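Recording teleoperated demonstrations: sorting bricks into a drawer
Roland Sugden, updated 27/12/2024

These steps cover the two-arm cell with the stacked drawer unit. Calibration is on its own page and must be finished first.

Set the drawer unit toward the back left. Scatter the bricks by hand across the open part of the table and vary the layout each time. Start recording in Vedance, then move both leader arms slowly off their rests.

Open the drawer fully before placing anything. One brick per grasp is easier to learn from – if the fingers close on two, release and try again.

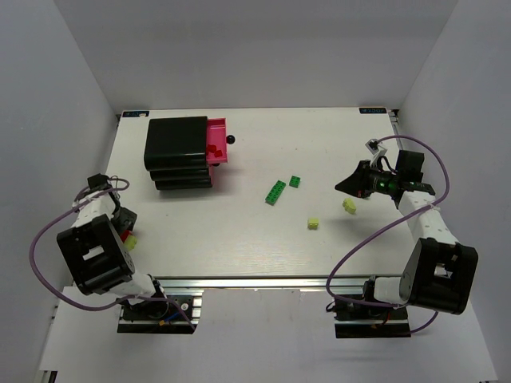

Drawer open, bricks still on the table, left gripper at the left edge.

Keep the idle arm clear of the drawer's travel. Stop the recording once both arms are still. An episode should run under 40 seconds; discard anything longer.

Plan on 39 good episodes per layout set. The September set had 28, and the policy missed the smaller bricks nearly every time.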